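Three of us were made associates at Skomberg on Wednesday. I've been there long enough to know it mostly means more meetings.

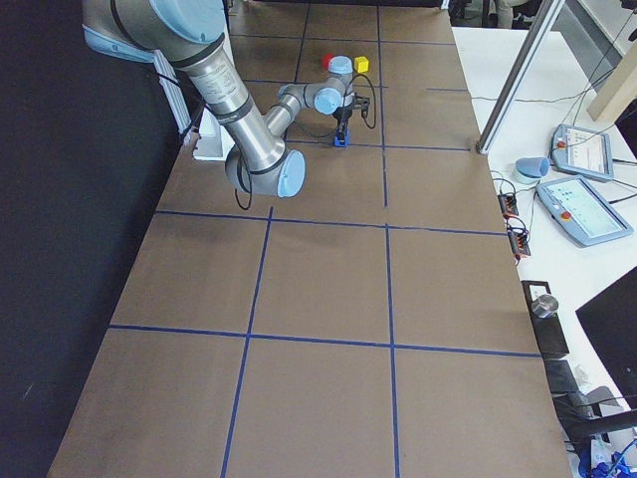
My own patch stays the same, drainage and small bridges, with Nhung Cao's team added from November. Their desks are upstairs. We spread drawings over any long table going and argue there.

Pay goes up by £2,706 a year — fine by me. The Dindana job stays mine until it's handed over.

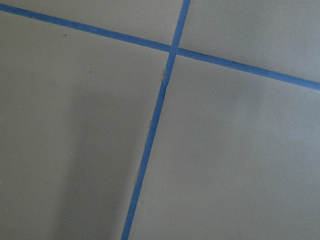 *Posted by Monique Ferrand*

I've kept my old extension, so ring that. The Rastideck drawings will be late.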